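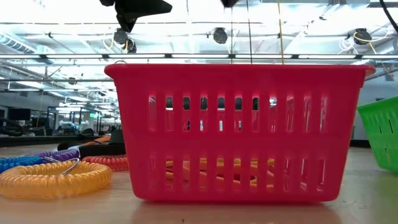
Oi, gente! Estou à procura de duas pessoas para me ajudarem com as pulseiras porta-chaves da Lastia, aquelas de plástico em espiral, com a argolinha de metal, que vendemos às piscinas e aos ginásios. A encomenda da Lirncombe são 326 peças e eu, sozinha à mesa, já percebi que não chego lá (tentei!).

**O trabalho**

É separar por cor e pôr cada cor no seu cesto. As amarelas vão para o vermelho, sim, eu sei, mas foi assim que começámos e agora já ninguém quer trocar. As restantes combinamos no primeiro dia. Depois é ver se a argola fecha bem, desenrolar as espirais que vêm presas umas nas outras e ensacar de 6 em 6. Se aparecer uma esticada ou com a argola torta, fica de lado e eu vejo ao fim da tarde.

Não é pesado, mas é repetitivo e dá cabo das unhas por causa das argolas! Convém distinguir bem o roxo do azul, até com luz artificial.

**Horário e pagamento**

Começamos em dezembro, das 14h às 18h, e conto acabar em 2 semanas. Pago 79 euros por semana a cada pessoa, mais o passe. Há chá, há rádio e quem chega primeiro escolhe a estação.

**Onde**

No armazém da Calvo, segunda porta depois da loja Hurberg. A campainha não toca, batam com força.

**Para se candidatarem**

Não preciso de currículo. Mandem-me duas ou três linhas com o vosso nome, as tardes em que podem vir e se já fizeram alguma coisa com as mãos (missangas, costura, montar caixas, tudo conta). Deixem a resposta no balcão da Calvo, ao cuidado de Olanrewaju Bassey, que me passa tudo. Respondo a toda a gente, mesmo a quem não ficar desta vez, e guardo os contactos para a encomenda da primavera.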